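Stimeo open day at Clurimwood – a Sunday visit

I had been meaning to go to one of the Stimeo open days for a couple of years, and this time the dates worked out. The building is on the far side of Clurimwood, past the retail park and the bus depot, and on a Sunday the 2 bus goes most of the way there. It drops you at a lay-by and you walk the last bit along a road with no pavement on one side. There is parking for people who drive, but it was full when I got there a little after ten.

Entry was free. You give your name at a desk, they put a sticker on you and hand you a folded plan of the ground floor. The plan said the site covers 3797 square metres, and visitors get to see less than half of that. The upper floor was closed. I was told it was offices.

Stimeo looks at how people store things at home and at work, and advises firms that make cabinets, shelving and kitchen fittings. Ljungberg is one of their customers and had a stand by the entrance with door hinges and drawer runners mounted on boards, which you could open and shut as much as you liked. I spent longer there than I expected to. The soft-closing runners were good, although one of them had been handled so much that morning that it no longer closed the last inch. The man on the stand pushed it shut with his thumb each time.

After that came a long corridor with old catalogues in glass cases. Some of them were worth stopping for, particularly the kitchen pages with prices in shillings, but the lighting was poor and there was a queue building up behind me. I took no notes in there.

The main hall is divided up with screens, and each section deals with one sort of storage. Tall larders were first, then corner units, then the section I had come for, on low drawers. I am redoing a utility room and have been going back and forth over whether to have drawers or a cupboard under the worktop. What they had out was ordinary stuff from a kitchen or a packed lunch, a bowl, a bottle and so on, and a plain grey cabinet with three drawers to put things away in.
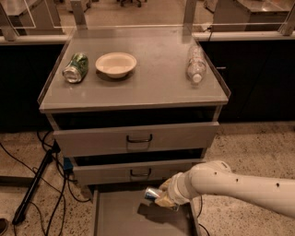
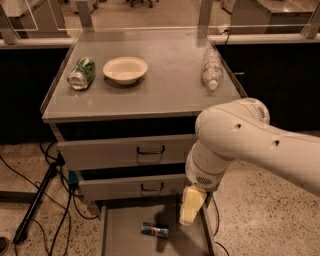 The sheet on the wall said that people filling a set of drawers tend to use the top one first and keep using it until it jams, and that the bottom one ends up with whatever is left over. Stimeo's advice is to do it the other way about. Cans, jars and full bottles go in the bottom drawer, where the weight does no harm, and the light things go higher up. Round things should lie the same way, with their ends towards the sides, so that they don't roll each time you pull the handle. Bowls go in last or somewhere else altogether. At home I have been doing most of this wrong.

I asked about depth. The answer was that a bottom drawer needs to pull right out to be any use, because you are looking straight down into it and anything at the back is lost otherwise. A half-extending runner is cheaper and they would only fit one at chest height. They also said that a drawer 300 mm deep on the inside is more than most people need for food, and that you end up stacking things in it. I wrote both of those down.

The café was at the back of the hall and run by Cultota, who also do the one at the leisure centre. Soup, rolls, tray bakes. The soup was lentil and fairly hot. There were not enough tables, so I ate standing at a windowsill looking out over the loading yard. Tea was included with the soup, which I only found out after I had paid for one.

In the afternoon there was a talk on labelling, which I went to for the first half. It was mostly aimed at people who run stockrooms. The speaker had a part number system that went up to 2056 and wanted to explain how it had grown. I left quietly and went back to the corner units, which were much less crowded by then, and tried the one with the swing-out shelves. It is clever but it wastes a lot of room at the sides, and I have crossed it off.

The shop sells drawer liners, dividers and a few books. I bought a pack of liners, cut to size while you wait. Card only.

A few practical points for anyone thinking of going. Get there when the doors open if you want to park. The hall is cold, so keep your coat. Pushchairs are fine on the ground floor but tight between the screens. There are toilets by the entrance and none in the hall. Allow three hours, or two if you skip the talk. They told me at the desk that the next open day will be in November, and that the larder section will be bigger. I will probably go if the utility room isn't finished by then, and I have decided on drawers.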